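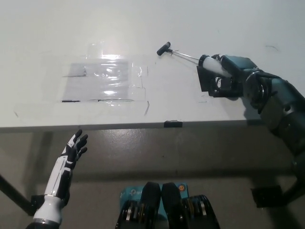 1/ Gathering examples, week 2

Posted by Basent workshop notes
July · 2 min read

Right, back at the white table. Promised a thread on how the collecting goes, so here goes, typing between runs.

2/ Task at the moment is the rod with the black crossbar on the end. Gripper keeps hold of the handle, crossbar goes down on the table next to the taped film. Sounds like nothing. Is not nothing.

3/ Target so far: 1667 examples for this one task. We have 430 we'd keep. The rest of the month is spoken for then.

4/ "Keep" means: start pose logged, grip doesn't slip, crossbar ends up flat on the table, arm backs off without dragging anything. Miss one and it goes in the other folder. We don't delete the other folder. Gosia wants the failures labelled too, fair enough, slow though.

5/ The film. Shiny. Ceiling lights bounce straight off it and the bright patch shifts when you move your head even a bit. First batch was all shot with the blinds down and the model (small one, quick check) went to bits the minute we opened them. So now we mix. Morning, evening, blinds up, blinds half.

6/ Also mixing where the crossbar starts. Left a bit, right a bit, turned round. If you're tired you put it in the same place every time without noticing. Talpur script now shouts out a start spot before each run and you do what it says, even when it's a stupid spot.

7/ Someone asked why only the right arm. Left hand is the five-fingered one and it stays open and out of the way for this task. Two-handed stuff comes later under Deline, diffrent set of examples, different headache.

8/ Small things that cost us time
- tape lifting at the corners, press it down before every block
- clamp on the front edge, check it's tight
- gripping too close to the collar, rod tips, bin the run
- talking to people halfway through a run

9/ Speed. I was going too fast. Looks slick, learns badly, the pauses before the grip closes all vanish. Gone back to boring and steady. Watching them back is like watching paint but the replays are much cleaner

10/ Still unsure about: how many near misses to leave in. One lot here says none. I think a few where it wobbles and then recovers are worth haveing, otherwise it never sees a wobble until it's in one. Going to train it both ways and see.

11/ Next block starts at 4pm, blinds half down, crossbar turned round. Will post numbers when there are some.

We use cookies to remember your settings. Accept | Manage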